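Selum Opens Its Second Print Workshop

The Forkwood workshop began taking orders in July, and it now handles all resin printing for Selum. The original site at Randa will continue with nylon parts and repairs. Together the two sites completed 1,486 parts in the first month of joint operation. 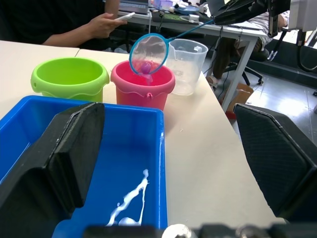
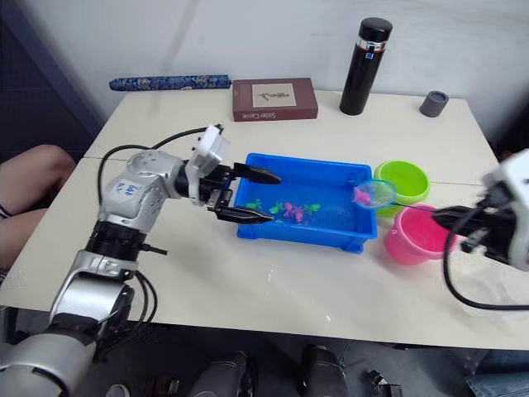
The blue tray, seen from two angles.

Customers who submit files through the Gál portal should note one change. Wall thickness must now be at least 2 mm for resin parts — the earlier limit applied only to prototypes. Files that do not meet the requirement will be returned with comments.

Orders of more than 200 parts require a written quotation, normally issued within 5 working days. Existing quotations remain valid.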